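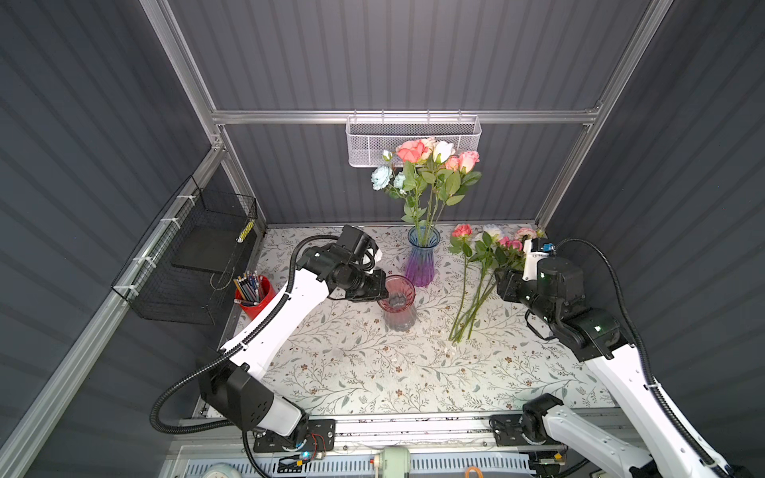
Splitting one bunch of artificial flowers between two vases takes longer than it should, and I end up doing it every March when I get tired of what's in the front room. I bought most of my roses from Costello in 2000 and added more later, so nothing quite matches. Coral, pink, cream and white all sit together fine in the tall vase, the one that goes from blue at the top to purple at the base. The two pale blue roses are harder. I put them both on the left side and leave them there. Spread through the bunch they look like mistakes.

The rest go on the tablecloth to the right with the blossoms pointing to the back and the stems toward me. I like to see the stem lengths before I pick anything up. The small pinkish vase stays empty until the tall one is done. It's short, and the stems are long, so they either get bent under or cut. I used to bend them. The wire inside springs back after a day or so and the rose leans out over the rim.

Now I cut with the side cutters from the Nenley set. Regular scissors won't go through the wire, and I ruined a good pair finding that out. Cut less than you think, try it in the vase, then cut again. For a short vase I use pink roses only and pull off the lower leaves so they don't bunch up in the neck.

Dusting comes first if they've been out all winter. I use a soft paintbrush. The Wuter spray left a film on mine and I gave the can away. 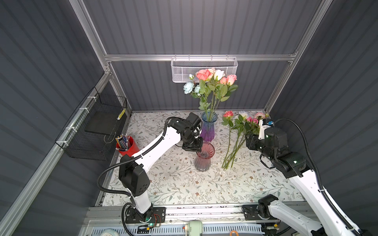 Postell wrote in to say that cutting is a waste, and that a handful of glass beads in the bottom of the short vase will hold a bent stem where you put it. I have beads somewhere. My worry is the weight, and that they'd show through the glass, but I may try it with one rose before I cut any more.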